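Ranger les fruits et les légumes (et arrêter d'en jeter la moitié)

11 juin 2024

Bon, je vous avais promis un article sur les confitures et ce ne sera pas un article sur les confitures. Les fraises ont fini en sirop parce que j'ai oublié la casserole sur le feu, on en reparlera en septembre avec les prunes, quand je serai calmée.

À la place je voudrais vous parler de paniers. Oui, de paniers ! Ceux qui me lisent depuis le déménagement à Sastalden savent que j'ai une relation compliquée avec le bac à légumes du frigo. J'y mets des choses, je le referme, et trois semaines plus tard je retrouve une courgette qui a changé d'état. Ma mère mettait tout sur la table de la cuisine, dans un grand saladier en faïence, et chez elle rien ne se perdait. On voyait la poire qui commençait à tacher, on la mangeait, c'était réglé. J'ai mis un temps fou à comprendre que mon problème venait surtout de là : ce que je ne vois pas, je ne le cuisine pas.

Le saladier, j'ai essayé, évidemment. Joli le premier jour. Sauf que dans un saladier il y a un dessus et un fond, et que le fond, chez moi, c'est le bac à légumes en plus chic. Les pêches s'écrasent les unes les autres, ça prend l'humidité, et les moucherons arrivent en famille. J'ai tenu un été.

Ensuite il y a eu la période des cagettes. Mon voisin Mieczysław Pietrzak en rapportait du marché et m'en déposait deux ou trois devant la porte, très gentiment, et moi je n'osais pas dire non. Les cagettes c'est bien pour les pommes de terre, mais pour le reste c'est trop grand, on les remplit parce qu'elles sont grandes, et on se retrouve avec 2 kilos de poivrons quand on en voulait trois. Et puis les échardes dans le torchon, merci.

Donc, les paniers en fil métallique. J'en ai vu la première fois chez Ginwood, la brocante de la route de Prustska (celle où il faut entrer par l'arrière), et je les ai reposés parce que je trouvais ça froid. Puis j'y suis retournée. Puis j'ai demandé le prix. Vous connaissez la suite.

Ce qui me plaît, c'est que l'air passe de tous les côtés, et surtout que le regard passe aussi ! On voit ce qu'il y a dedans sans se pencher, même de l'autre bout de la pièce, même avec un café à la main et les yeux à moitié fermés. J'en mets un pour les fruits et un pour les légumes, pas trop profonds, posés directement sur le bois, avec un espace entre les deux pour pouvoir attraper ce qu'on veut sans tout renverser.

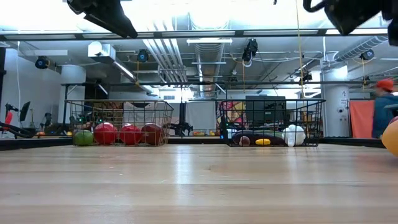
Pour les fruits, ma seule vraie règle, c'est une seule couche. Une rangée, et quand la rangée est pleine, on arrête d'acheter. Je sais, ça paraît sévère, et les premières semaines j'ai triché en calant des abricots par-dessus. Mais un fruit qui n'a rien sur le dos se garde beaucoup mieux, et puis on le retourne facilement pour vérifier la face du dessous, celle qui s'abîme toujours en premier.

Je range aussi par ordre d'urgence. Le plus mûr va d'un côté, le plus ferme de l'autre, et toute la maison sait qu'on se sert du côté mûr (enfin, toute la maison sauf mon fils, qui prend systématiquement la plus belle pomme et laisse la pauvre petite ridée). Les bananes vivent ailleurs, suspendues à un crochet, elles font mûrir tout le monde à une vitesse folle. Si au contraire vous avez des avocats durs comme du bois, mettez-les à côté d'elles et oubliez-les deux jours.

Côté légumes c'est plus souple. L'aubergine se couche au fond, on n'a pas trop le choix avec une grande aubergine, et les petites choses trouvent leur place autour. D'ailleurs, l'aubergine au frigo, j'ai arrêté : elle brunit à l'intérieur et devient spongieuse. Quelques jours à l'air libre, loin du soleil, et hop, au four. Les tomates pareil, jamais au froid, là-dessus je suis intraitable et je me suis déjà fâchée avec des invités.

Restent les salades, les herbes et les carottes, qui retournent au frigo, dans un torchon humide. Les pommes de terre, elles, sont dans le placard du bas, dans le noir. Et pas avec les oignons ! Je l'ai fait pendant des années, elles germaient à vue d'œil et j'accusais le marchand.

On m'a demandé dans les commentaires du dernier article si les paniers marquaient la table. Un peu, oui, si on les traîne. La mienne est en bois clair et elle prend la moindre rayure, j'ai fini par ne plus les voir. Gunnlaugur Overgaard, qui m'a aidée à la poncer l'automne dernier, me conseille des petits patins en feutre depuis ce jour-là. J'ai acheté les patins. Ils sont dans un tiroir.

Pour le nettoyage, une brosse à vaisselle souple et de l'eau tiède suffisent, et il faut bien essuyer les soudures, c'est là que la rouille commence. J'ai un vieux panier Wikström que j'avais laissé égoutter tout seul comme un grand sur l'évier, et il a fait de belles auréoles orange sur l'inox. Il sert maintenant pour les pinces à linge, dehors, et il s'y plaît très bien.

Est-ce que je jette moins ? Oui, nettement. Pendant 40 jours j'ai noté sur un papier collé au frigo tout ce qui partait au compost, et la liste tient sur une demi-page : un citron moisi, un bout de concombre, deux pêches qui étaient déjà fatiguées en arrivant. Avant, la même liste aurait débordé sur la porte. Je ne dis pas que c'est 100 % grâce aux paniers, je fais aussi des courses plus petites, mais les deux vont ensemble : quand je vois qu'il me reste une aubergine, je n'en rachète pas une autre.

Dites-moi comment vous faites chez vous, surtout pour le basilic, parce que le mien meurt dans le verre d'eau, dans le torchon et même en pot sur le rebord de la fenêtre. Je prends toutes les idées. Et si quelqu'un a une recette pour un sirop de fraise beaucoup, beaucoup trop épais, j'en ai trois bocaux.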